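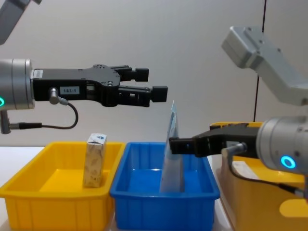 Yellow, blue, yellow. The tall packet got the middle.

I have been suspicious of bins for a long time. You buy them when you're annoyed with a pile, the pile goes in, and now you own a pile and a bin. A whole shelf of mine at Kurnmont went that way before I moved out, and I gave most of it to Rok Lazarević, who I believe still has it and still can't find his scissors.

So when Yaa Sulemana told me to read up on sorting by color, I rolled my eyes and read it anyway. The idea is that you pick a color for a kind of thing and stick with it until your hand knows where to go. Fine. Yellow for one sort, blue for another. What do you do when the store only has two colors left and you need three bins? You do what everybody does and get a second yellow, and then the color means nothing and you're back to remembering "left" and "right" like before.

My other complaint is height. A low tray is good for small stuff because you can see all of it at once. Put a tall packet in one and it sticks up, and if it's the flimsy kind it flops over as soon as you bump the table. The usual advice is to lay it flat. Then it covers everything else and you've lost the one thing the low tray was good for — seeing what's in it.

I tried the full system for 29 days. Here is what I'd keep. Three containers on a table is plenty, side by side, nothing stacked. I had seven going at one point and spent my evenings deciding between them. Keep at least one that's deeper than the others, and don't be proud about it matching.

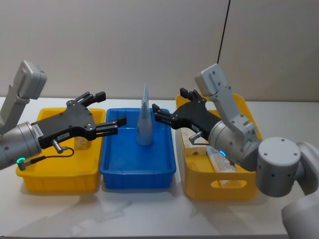
Two low trays and one taller basket, with a small block in the left one.

The mixed heights I'll defend. Matching sets look great in the store and I paid 40 dollars for one, and every piece was the wrong depth for something. A basket next to two trays looks like you ran out of money but it holds the awkward things.

What I don't buy is the claim that sorting saves time. Saves it for whom? I spend the time up front and maybe get it back in May. Mostafa Bensaid says I'm measuring it wrong and that I should count the times I didn't have to look for the tape. I don't know how you count that and I don't think he does either.

A white table does help, I'll give them that much. Mine is dark brown and small dark things vanish on it. I'm not painting it. I may put a sheet of shelf paper down and see if I hate it.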